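ok quick thread on the Kirnier handheld restock bc my DMs are a mess

1/ preorders reopen in August, 10am. Base model only. The one with the dock is gone gone, Nondel pulled the listing last night

2/ price is the same as the first run. the resellers asking 420 for a used one are dreaming, pls don't pay that

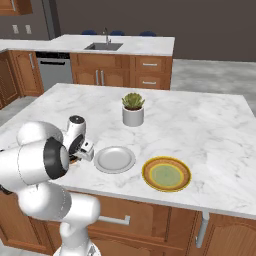 3/ Zustley has the bundle too – 2 games, a case, no extra controller. Case is junk imo. Homa Akbari got hers early and the zipper went in a week

4/ Kenta Nomura asked if the old cartridges work. Yes, most. Not the racing ones, those need the adaptor and the adaptor is STILL out of stock everywhere I looked

5/ limit is one per account, they did cancel doubles last time. Babak lost both of his orders and had to start over
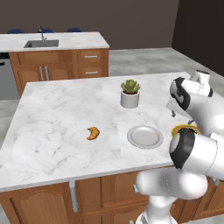
2 min read

6/ first batch was 3000 units and went before lunch. So log in early, save your card, adress filled in, all that

7/ if you miss it, Babaei does a waitlist. I was number 979 on it last time and got my email nine days later so it does move

8/ trade-in – only worth it if your old one still has the box. Uchenna got store credit for hers, less than she wanted, took it anyway

9/ no I don't know about the clear purple shell. Stop asking lol. Parvaneh Karimi thinks winter, I think never

will add links here when the pages go live, mute me if you dont care about tiny consoles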